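Horizontal blinds on office glass: cleaning and care

Fri 22 March

Slats collect dust on the upper face first. Close the blind with the upper faces toward the room and dust from the headrail down, one pass per slat, left to right. Reverse the tilt and repeat. A dry microfiber cloth folded over two fingers is enough for most offices. Feather dusters move the dust to the sill and the floor.

For film or fingerprints, dampen the cloth with water and a drop of dish soap, wring it out hard, then wipe. Do not spray the slat. Liquid runs along the ladder cord and leaves a gray line that is difficult to remove.

Curved glass walls need one further step. The panels meet at an angle, so neighboring blinds can touch when they are tilted fully closed. Stop at 50 degrees while cleaning - this leaves room for a hand between slat and glass. Clean the glass on the same visit, blind raised, with a squeegee no wider than a third of the panel.

Cords: check for fraying at the lock every July. Replace any cord that has lost its outer weave. Ratach cord fits most headrails of this type and is sold in 37-foot rolls.

White slats against glass, seen from the room side: 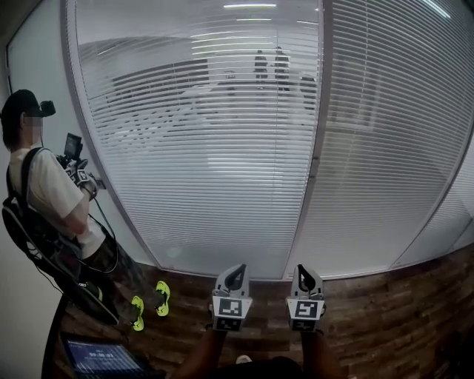
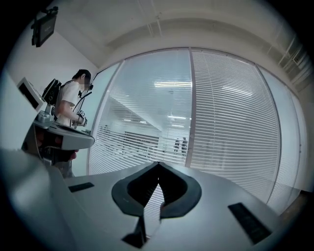 Nives Negri writes that the folded cloth was too slow for her office and that she now uses kitchen tongs with a sock over each arm, which does both faces of a slat in one pull. She adds that the soap should be left out on fabric-taped ladders, as the tape on hers went stiff after seven cleanings.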